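About Mistport Tableware Services

Mistport Tableware Services collects, sorts, washes and returns reusable tableware for canteens, meeting rooms and small caterers. The company operates from a single site at Zukthorpe and has a fixed capacity of 3000 pieces per shift. Stock consists of bowls, plates, saucers, cups, serving trays and plastic cutlery. Glassware is not accepted.

Scope of work

Each contract covers three stages: clearing, racking and washing. Clearing is done at a table, tray by tray. Leftover liquid is poured off, napkins and food scraps are removed, and the remaining items are transferred to a peg rack. Plates and bowls stand between the dividers. Cups are placed upside down. Forks go into a separate cutlery insert before the wash. Wooden chopsticks are treated as single-use and are discarded at the table.

Trays are cleared singly. A tray is wiped and set aside only when its last crumb has been removed, as textured surfaces hold small debris that a rinse does not always shift.

Clearing table, round black tray and grey rack:

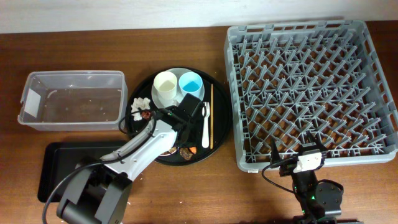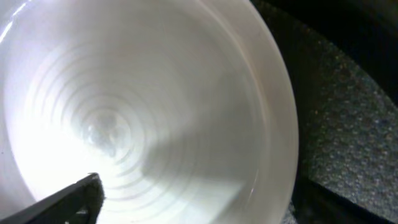
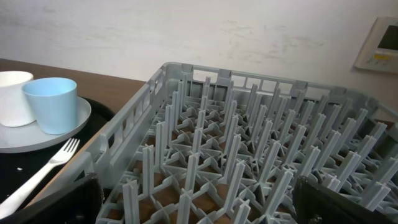
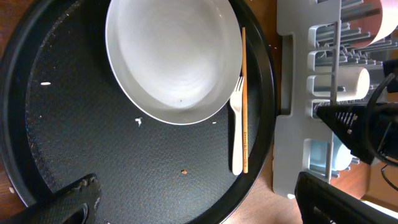 Gremden, a canteen customer, asked in its last service review whether bowls with ribbed interiors needed a longer cycle than smooth ones, and remarked that its own staff had stopped scraping them by hand before collection. The present answer is that the cycle is the same. Ribbed bowls are set at a steeper angle in the rack so that water drains along the wall, and pre-scraping by the customer is optional.

Capacity and storage

The Zukthorpe site holds 84 racks in rotation. Bowls and plates account for 2000 pieces of the shift capacity. Clean stock is stored in lidded crates, labelled by customer, and is not mixed between contracts. A reserve of 600 cups is kept for short-notice orders.

The Rosenthal contract is handled on a separate line with its own crates and return schedule. Details are supplied with the contract papers.

Enquiries

New contracts start in March. Requests should state the number of trays per day, the types of tableware in use and the preferred collection time. Samples of unusual shapes may be sent in advance for a rack fit check.

Page last revised Wed 17 December.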